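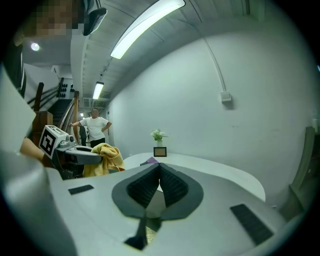 Aushilfen (m/w/d) für Handtücher und Hausreinigung gesucht

Wir sind das Gästehaus Zadau, ein Haus mit mehreren Etagen, langen Fluren und einer Holztreppe, die jeden Morgen gewischt werden muss. Für die Monate ab August suchen wir zwei Personen, die uns bei der Wäsche und beim Aufräumen unterstützen. Das Haus gehört zum kleinen Betrieb Palline, für den ich die Hauswirtschaft leite.

Die Hauptarbeit sind die Handtücher. In der Hauptsaison haben wir 300 Stück pro Tag, an Tagen mit großem Gruppenwechsel können es auch 500 sein. Sie werden sortiert, gewaschen, gefaltet und auf die Etagen gebracht. Das Falten ist bei uns genau geregelt: einmal längs, dann in drei Teile, die offene Kante nach hinten. Wer es zu Hause anders macht, lernt es bei uns in einem Vormittag. Gelbe Handtücher kommen immer getrennt in die Maschine, bitte auch dann, wenn es nur wenige sind.

Weitere Aufgaben:

Treppe und Geländer abwischen, Flure saugen
Vergessene Sachen der Gäste einsammeln und in das Fundbuch eintragen
Wagen auf den Etagen auffüllen
Defekte Lampen im Flur melden (nicht selbst wechseln)

Was wir erwarten:

Sie können längere Zeit stehen und einen Wäschesack über die Treppe tragen. Einen Aufzug gibt es leider nicht. Sie arbeiten ordentlich, auch wenn gerade viel los ist. Erfahrung in einem Hotel ist gut, aber keine Bedingung. Deutsch sollten Sie soweit verstehen, dass Sie die Zettel im Wäscheraum lesen können. Im Team sprechen wir auch Englisch und Malayalam.

Was wir anbieten:

Arbeitszeit 15 Stunden in der Woche, Beginn um 8 Uhr, Ende spätestens um 13 Uhr. Der Lohn beträgt 773 Euro brutto im Monat und wird am Monatsende überwiesen. Arbeitskleidung bekommen Sie von uns, feste Schuhe bringen Sie bitte selbst mit. Nach der Schicht gibt es ein warmes Essen in der Küche, auf Wunsch vegetarisch.

In der ersten Woche arbeiten Sie zusammen mit Jui-lin Wu, die den Wäscheraum seit langer Zeit kennt. Fragen zum Dienstplan beantwortet Muthu Joseph.

Ihre Bewerbung kann kurz sein. Schreiben Sie uns bitte, ab wann Sie anfangen können und an welchen Tagen Sie nicht arbeiten möchten. Ein Foto brauchen wir nicht. Sie können die Bewerbung auch an der Rezeption abgeben, am besten vormittags zwischen 9 und 11 Uhr. Danach laden wir Sie zu einem Probevormittag ein, der natürlich auch bezahlt wird.

Mit freundlichen Grüßen
Aravind Marar
Hauswirtschaft, Gästehaus Zadau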